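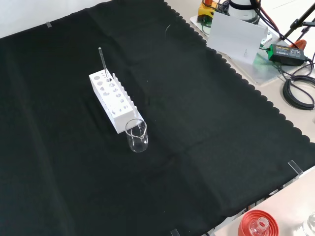
Introduction to Laboratory Practice
Handout 2: Small glassware and the test tube rack
Course leader: Shona Merrick

Please read this handout before you come to the laboratory in November. Bring it with you, together with your notebook and a pencil (ink runs if it gets wet). Handout 1, on clothing and safety glasses, is still valid and I do not repeat it.

1. The rack

A test tube rack is a simple object and students often pay it no attention. Look at the holes before you begin. On many racks they are not all of one size. The larger holes are for wide tubes, the smaller holes for narrow ones. A narrow tube in a large hole leans to the side, and a leaning tube is easily knocked over when you reach across the bench.

Some racks have also a row of pegs along one side. Washed tubes are put upside down on the pegs, so that the water can run out. Do not put a tube with liquid anywhere near the pegs, and do not use the pegs as a handle for lifting the rack. Lift with two hands, from the ends.

White plastic racks are good for seeing colour changes, but they take stains. Wipe up iodine and dyes immediately. In the Bristden course we had racks with brown spots which were never removed, and each year somebody wrote in the report that a precipitate was formed.

2. The stirring rod

The glass rod is thin and it is almost invisible when it lies on a bench. It rolls, and it breaks. When you do not use it, you have two possibilities:

– stand it upright in a free hole of the rack, if it is clean;
– leave it in the beaker it belongs to, if it is in use and the beaker is heavy enough not to tip.

Never lay a used rod on the bench or on the cloth. Stir slowly, and try not to touch the wall of the beaker. The sound of glass on glass means that you are stirring too fast. Rinse the rod with distilled water between two solutions and dry it with paper.

When the rod is used for pouring, hold it against the spout of the beaker and let the liquid run down along the glass. The lower end of the rod should touch the inside wall of the receiving vessel. Practise this first with water.

3. The beaker

A beaker is for holding, mixing and pouring. It is not for measuring – the lines on it, where there are any, give only an estimate. For volumes use the cylinder or the pipette. Fill a beaker to two thirds at most.

Check the rim against the light before use. A small chip can cut the finger and it also spoils the pouring. Chipped glass goes in the box marked Glass and is written in the breakage book. You will not be asked to pay.

4. Dark and light background

Clear glass is best seen against black, and a pale or cloudy precipitate also. A coloured solution is better judged against white. A black cloth spread on a light table gives you both, if a part of the table is left free. Fix the cloth with tape so that it does not slide. The cloth is for looking only: no flames, no acids, no hot vessels on it.

5. Exercise

Work in pairs. Put 35 ml of water in a clean beaker, using the cylinder. Add the salt from the numbered bag and stir until nothing is seen at the bottom. Pour the solution along the rod into two tubes, to the same height. Write down:

a description of the solution against black and against white;
the volume you lost, if any, and where you think it went;
the holes you chose for the tubes, and the reason.

The method of pouring follows the Hájek sheet, which is in the folder by the balance. The Simley sheet is older and shows the rod held in the wrong hand for left-handed students, so please do not copy from it.

Reports are one page, handed in at the next practical.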